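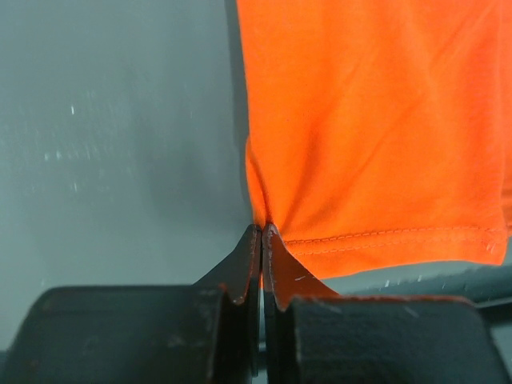
Finding out why your gripper drops cloth

Posted November 22, 2019 by Sum-yee Lai, in Cell Notes

If you fold shirts with a two-finger gripper, you have met this fault. The gripper closes on the corner, the controller says it has the corner, the arm lifts, and somewhere on the way to the table the shirt is on the floor. The log shows a good grasp. The next step runs anyway, and the arm folds air.

The usual advice is to turn up the grip force. I did that for most of October and I don't recommend it. What follows is the order I now go through, on a cell with a Rilmont arm and a Skudell parallel gripper. Your menus will have other names but the steps should carry over.

Before you start

Put the arm in manual at reduced speed and keep the enable switch in your own hand. You are going to be pulling on cloth near closed fingers, and a hem will take your hand along with it if the arm moves. If your cell has a light curtain, leave it on. I have heard people say a small arm can't hurt you. I don't believe them, and a shirt wound around a wrist joint is a good way to find out.

You need:

One plain T-shirt of the kind that gets dropped. Thin jersey is the worst case.
A cheap luggage scale with a hook.
Isopropyl alcohol and a lint-free cloth.
A strip of printer paper.
The grasp log from a bad run.

Step 1. Stop trusting the grasp signal

On most parallel grippers, "object detected" means that the fingers stopped before they reached the fully closed position. With a box or a bottle that works fine. With one layer of T-shirt the difference between holding and not holding is less than the play in some finger mounts.

Close the gripper on nothing ten times and write down the reported position each time. Then close it on a single layer of jersey ten times, then on a gathered corner where the cloth is bunched up. If the first two sets overlap, your detection threshold is decoration. Mine overlapped badly. The bunched corner was easy to tell apart and the single layer was not.

Our log for the bad run had 327 grasps marked as good. I went through the wrist video for all of them, and 13 had no cloth between the fingers at all by the end of the lift. The software had no complaint about any of them.

Step 2. Work out when it lets go

A missed grasp and a slipped grasp look the same in the log, and they have different cures. Find the wrist camera footage and look at three moments: just after closing, halfway up, and just before release.

Just after closing, check that there are folds spreading out from the fingertips. A real pinch on a corner pulls the cloth into a tight bunch and the creases run away from it. If the cloth lies smooth right up to the fingers, you probably have a few threads or the edge of one layer, and it will go as soon as the weight comes on.

Halfway up, look at the hem. A double-stitched hem is thicker than the body of the shirt, and a grip that sits half on the hem and half off it closes on the hem only. The thin part is then loose between the fingers even though everything looks shut.

If the pinch is good at the start and gone at the end, you have slip. Go on to Step 3. If it was never good, skip to Step 5.

Step 3. Clean the fingers, then look at them

Power the gripper down first. Wipe both inner faces with alcohol until the cloth comes away clean. Jersey sheds, and lint packed onto a hard face acts like powder.

Then look at the faces under a lamp held low and to the side. Scratches on the outside don't matter much. A chip at the tip does, and so does a worn patch that has gone shiny. Ours were scuffed all over and I spent a day blaming the scuffs – wrongly.

Step 4. Check that the tips meet

Close the fingers on the strip of paper and pull. Do it at the very tip, then a little lower, then at the left and right edges of the face. The drag should feel the same everywhere. If the paper slides out easily at the tip but sticks lower down, the fingers are toeing out and you are holding cloth with the wrong part of them.

This was our fault. One finger had been refitted with a screw not fully seated. The tips looked closed. The paper came out of the top with no effort.

Reseat the finger, tighten to the value in the gripper manual, and repeat the paper test. Then hang a bunched corner in the grip, hook the luggage scale through the cloth and pull slowly until it slips. Write the number down. Before the fix our shirt pulled free at around 266 grams, which is hardly more than the shirt itself once you add a quick lift.

Step 5. Fix the approach

If the pinch was bad from the start, lower the closing point a little at a time and aim inward from the corner, clear of the side edge. Slow the close as well. A fast close on hanging cloth pushes it away before the fingers meet.

Only change one thing per batch. I know everyone says this and then changes three.

Step 6. Make the program check again

Add a second check after the lift, using something other than finger position. We compare a small patch of the wrist image above the fingertips with the same patch from an empty close. It is crude. It works with a bright shirt on a gray background, and I would not bet on it with a gray shirt. If the check fails, the arm should stop and ask for a person. Don't let it retry without limit, or it will drag a half-caught sleeve into the rail.

About grip force

Stockdale sells a high-force upgrade, and the Lorance forum is full of people who swear by it. Maybe. When I raised the force, the drops went down for two days and then came back, with pulled threads along the hems as well. More force on tips that don't meet presses harder on the wrong spot. Do the paper test before you spend money.

I have not tested any of this on fleece or on anything damp. We have run 2000 lifts since the finger was reseated and I am still checking the video, so ask me again after the next batch of shirts.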